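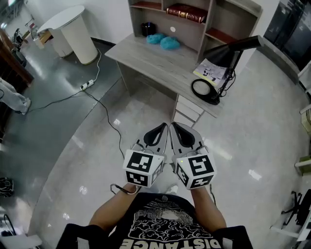

Black T-shirt, grey floor.

I have now read the winter storm advice from three different holiday letting firms, and I'm not convinced any of the people who wrote it have ever stayed in a seaside cottage out of season.

We had the place at Joncombe for a week in December. It's a nice enough spot, a short row of houses above a shingle beach, and the off-season rate was £790, a good deal less than they ask in the summer holidays. On the second morning an email arrived from Mikkelsen, the letting agents, headed "Your safety matters to us". A gale was on the way. We were to bring in the garden furniture, charge our phones, fill a flask and "consider moving vehicles to higher ground".

Fine. The garden furniture was a bench bolted to a slab. The higher ground was a farmer's field with a padlock on the gate. I rang to ask where other guests had put their cars and was told the advice was general and applied to all their properties, including, I suppose, the flats.

What I wanted to know was whether the road floods. It does. A man walking two spaniels told me so, and he also told me which end, and that high tide was the thing to watch and the wind speed hardly came into it. That was worth more than the whole email. We drove out by the top lane before tea, bought bread, milk and far too many crisps, and left the car outside the chapel.

The power went off in the evening and stayed off most of the night. The welcome folder had a page on this, which said there was a torch in the kitchen drawer. There was a torch in the kitchen drawer. It took batteries of a size I have not seen since school and had none in it.

I did try to claim something back. Georges Sfeir, who has the cottage next door and lets it himself, reckoned I was wasting my time, and so far he's right. The travel cover I had through Zunia starts paying at 26 hours without power, and ours was nowhere near. I can't quite see who arrived at 26. Mikkelsen offered me £40 off a future stay, to be used at one of their properties, outside school holidays, in the next year. I haven't decided whether that's generous or a way of getting me to book again. My wife says it can be both.

Then on 26th January I had another email, this time about a house at Cernemden that we're thinking of for Easter. It promises a "storm-ready home". I wrote back and asked what that meant. The reply said the property had been fully assessed. By whom, and for what? I've asked again. The listing has 217 reviews and I've read more of them than is healthy – plenty on the mattresses, one very long one on the toaster, and a single line from someone who couldn't get out of the drive for a day and a half.

So if you're booking somewhere on the coast between now and spring, I'd skip the checklist and ring up with two questions. Does the road go under, and where do people leave their cars when it does? If the person on the phone has to go and find out, take your own torch.

I'll post again if Cernemden ever answers.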